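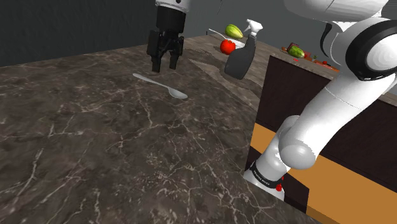

Plulness Kitchen Pack: Gallery

Plulness is a set of simulated kitchens for testing robot arms before any hardware gets involved. It is made by Hurness and sold as a download. The current release has 30 room layouts and 357 household objects, and any object can be placed on any surface. The captions on this page cover what comes with the pack and how it is licensed.

Spoon pickup, marble counter
The starter task. A two-finger gripper comes down on a spoon lying flat. Thin objects are hard to grasp from a hard surface, so most users run this one first. The spoon can be set at any angle, or the angle can be picked at random for each run.

Counter materials
Marble is the default. The Grinville add-on brings in butcher block, tile and plain steel. Changing the material changes the friction too, unless you lock it in the settings file.

Produce and bottles
Tomato, striped squash, watermelon and spray bottle are all in the base set. Each one has its own weight and collision shape. They can be used as targets or left in the background as clutter.

Arm and gripper
The pack loads with a white arm and a black parallel gripper. You can bring your own arm model if it is in a standard format. Suction tools are not supported in version 2.

Lighting
Soft, even light is the default and the fastest to render. Window light and a single overhead lamp are also included. Both add to render time on older graphics cards.

Licensing
A single-lab license is $400 and covers every update to version 2. The Grinville add-on is priced separately. Classroom licenses are handled by our reseller, Vasilakis, and usually take longer to set up, so ask early if you need one for a fall course.

The next update is planned for October and adds drawers that open.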